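On the Road with Sorkidico: The Tour Director on Pacing, Ferries and the Long Route to Golik

Sorkidico has operated escorted coach and walking holidays from its office in Milport for 30 years. Ahead of the coming season, the company's tour director agreed to speak about the revised Golik itinerary, which now includes two nights on the coast at Kan and a shorter final day of travel.

The change was prompted by the feedback forms that guests complete on the last evening. "Our guests told us they enjoyed the mountains but felt hurried on the way to them," the tour director said. "The old schedule had them leaving the hotel at 7:15 in the morning on three days running. We have removed two of those early starts."

The route covers 746 miles from Milport and back. The first leg follows the river road, with a stop for lunch at a market town, and reaches Kan in the late afternoon. Guests then have a full free day. An optional boat trip around the harbor islands is offered in the morning, subject to weather, and payment is made directly to the boat operator.

"We were asked many times why we did not stay longer in Kan," the tour director explained. "For years it was a place where the coach stopped for coffee. The old town sits up behind the harbor and you cannot see it from the parking area, so a good many people left without knowing it was there."
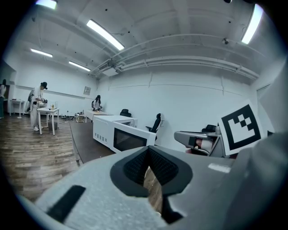 From Kan the coach turns inland and begins the climb toward Golik. The road over the pass closes in winter and normally reopens in May, and the first departure of the season has been set with that in mind. Should the pass remain closed, the group travels by the valley road, which adds two hours to the day. The tour director described the valley road as "perfectly pleasant, and very popular with the drivers," although the views are more limited.

Group size is held at 30. The company reviewed that figure last fall and decided to keep it. "A larger coach would reduce the price a little, but it could not use the upper road into Golik," the tour director said. "We would have to transfer everyone and their luggage to smaller vehicles at the bottom of the hill. We did that one season and we do not intend to do it again."

Walks from Golik are graded easy or moderate. The lake path is level and has benches along its length. The ridge walk requires proper boots and some experience on uneven ground, and guests are asked to state their preference when booking so that guides can be arranged. Walking poles may be borrowed at the hotel.

On the question of meals, the tour director confirmed that dinner is included each night except the second in Kan. "People like one evening to themselves. We hand out a list of restaurants, and we ask them to reserve early in July, when the town is full."

The single room supplement remains unchanged. A limited number of single rooms is available on each departure, and these generally sell first. Asked whether the company plans further routes beyond Golik, the tour director said a spring itinerary was under discussion with hotels in the region. Details will appear in the December brochure, which can be requested from the Milport office.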